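Two grippers, one paper cup, and a brochure I don't believe

I have been reading gripper brochures since last September and I would like some of those hours back. Every one of them promises "human-like dexterity" by page two. Every one has a photo of a strawberry. I have yet to meet anyone whose production problem is a strawberry.

So when Vitanley put out their claim that a plain two-finger parallel gripper with their new controller could do anything the soft, five-figure hands can do, I was annoyed in a slightly different way than usual. I like parallel grippers. They're dumb and you can fix them. But "anything" is a big word, and the footnote under it pointed to a test that Vitanley ran on Vitanley's own bench with Vitanley's own cups.

I got some bench time at the shared lab in Bistville and brought my own cups, the cheapest ones the supermarket in Vurnstead sells. A sleeve of 80. Plain paper, no lid. An empty cup like that weighs next to nothing, dents if you look at it wrong, and slides away when a finger brushes it, so it's a decent way to find out whether a force setting means anything.

What I was comparing

Same arms, same fingers, two controllers. One was the Vitanley box. The other was a Kandpal unit that the lab has had for years and that has a firmware menu apparently laid out by someone who was angry at me personally. The Vitanley box costs 2703 dollars before you buy the cable, which they sell separately, and which is not a standard cable. I'm going to keep bringing up the cable.

The task was a handoff. One arm picks up the cup, the other takes it, the first lets go, and the cup goes back down on the table. I picked a handoff over a plain pick because a plain pick flatters everybody. With two grippers on the same thin paper wall, whichever one is lying about its force gets found out fast.

Before any of that you have to get both grippers near the cup without bumping each other, and this ate most of Wednesday morning. The fingers are easy to plan around. The palms and the wrist cameras are what hit things, and the planner's model of the camera bracket was a box that somebody had drawn too small. I fixed the box, then had to fix it again for the other arm, where the numbers had been copied with the sign flipped.

I ended up jogging both arms in by hand and saving the poses, left gripper wide open at the cup and one finger of the right one down close to the rim.

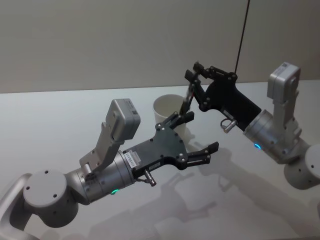 What the force numbers are worth

The Vitanley screen gives you grip force to two decimals. Very handsome. I put a small load cell between the fingers and compared. In the middle of the range it was fine, no complaints. At the bottom of the range, the only part that matters for a paper cup, the display and the load cell had a polite disagreement, and the display was always the optimistic one. Asking for less force below a certain point did nothing at all except change the number on the screen.

The Kandpal doesn't show you a force. It shows a motor current in units I never did work out, and you turn it down until the cup stops crumpling. This is a terrible interface. It also repeated better from run to run, at least on that bench with those fingers.

I stopped at 26 handoffs per controller. That is a small test and I wouldn't build a factory on it. Both boxes dented cups. The Vitanley dented fewer once I ignored the recommended settings and used position control with a loose force cap, but at that point I was doing the clever part myself, and I had been under the impression that I paid for the box to do it.

The wrist cameras

I was hoping they would earn their place. The brochure talks about visual slip detection, and I was ready to be impressed. A plain white cup on a white table turns out to be a miserable target. There's no print to track, the rim comes and goes depending on the lights, and the soft shadows of the grippers stand out from the table more than the cup does. In one run the software was following a shadow with total confidence.

You can fix it with a dark mat, or by drawing a stripe on the cup with a marker. I did the stripe. It helped a lot. I'd like to see the stripe mentioned in the brochure.

Would I buy it

No, or not at that price. If you already own decent parallel grippers and an old controller that behaves, spend a day tuning what you have. New finger pads would be my first purchase. The set I tried afterward cost 362 dollars and did more for the dented cups than switching controllers did, though I only had an hour with them and want another session before I swear to it.

If you're starting from nothing, the Vitanley setup is easier to live with and the menus make sense. Just bring your own load cell, and ask them about the cable before you sign anything.

Comments are open. If you work for a gripper company, please say so in the first line.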